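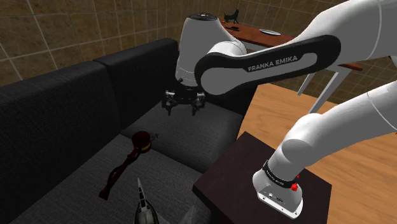 Dark grey sofa, two seats, stitched edges on the seat cushions

Replacing seat cushion foam, worth it?

ninton_tirta
Joined: February
Posts: 22

Had a quote of 288 pounds to refill two seat cushions on a grey fabric sofa. A new one is 900. The man in the shop swears the foam will last "a lifetime". Whose lifetime? He wouldn't put it in writing. Has anyone had this done and still been happy a few years on?

Kuzmenko50

Had ours done. Lovely for one winter, then the same dip on my side. They said it was "settling". I say they sold me soft foam at the firm price.

C. Sarkar

Did you ask what density it was? You want that on the receipt. Firmness and density are different things and plenty of shops will let you mix them up.

Kuzmenko50

I asked. He said "high". High compared with what?

Nesma_EO

I'd turn the covers inside out and check the seams before paying anyone. Dark fabric hides wear very well. If the stitching is going, new foam will only push it apart faster.

ninton_tirta

Seams look fine to me, but then I'd like them to be fine. The backs are all right, it's only the seats that have gone.

palau_kiyoshi

Disagree with most of this. Buy cut foam online for 50 a cushion, wrap it in wadding and do it yourself. Took me an afternoon.

C. Sarkar

And how long ago was that?

palau_kiyoshi

Last month.

C. Sarkar

Right. Come back in two years.

palau_kiyoshi

It's a cushion, not a roof. If it goes flat I've lost 50 quid and you've lost 288.

Nesma_EO

Fair, as long as the zips open all the way. Mine stop halfway along the back and getting new foam in was murder. Tirta, have you looked at yours?

ninton_tirta

Not yet. Will check tonight and ring the shop again about density. Not expecting much.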